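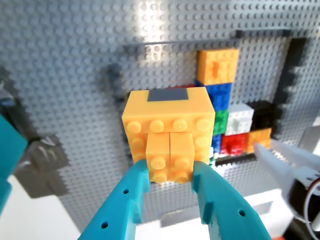 Yellow brick against the grey baseplate.

Home Audio > Active Speakers > Hum and Noise
3 min read
We use cookies to keep you signed in. Accept / Manage

Ticket 554 - left speaker buzzing, Tumska actives
Opened by Rosalía Vallejo, 17 February 2023

Hi all, I've had my Tumska pair since December and loved them, but the left one has started buzzing. It's a low, steady buzz and I can hear it from the sofa even with the volume right down!

Tried so far:
- swapped the speaker cable, no change
- new mains lead, no change
- moved the router to the other side of the room (a bit quieter? might be wishful thinking)
- unplugged everything from the inputs - still buzzing

Update: Sajib on support asked me to run both speakers off the same wall socket. I'd had the left one on an extension with the telly and a lamp, so I pulled the lot out and started again. The buzz dropped a lot, but it's still there if I put my ear within 6 inches.

Update 2: Switched the low cut to 80 Hz as he suggested. Made no odds to the buzz, though the bass is tidier in my little room so I've left it on.

Update 3: It was the lamp! It has a dimmer, and with that turned off at the wall the speaker is silent. I've ordered a plain switch for it and Sajib is leaving the ticket open until I've fitted it.

Status: waiting on customer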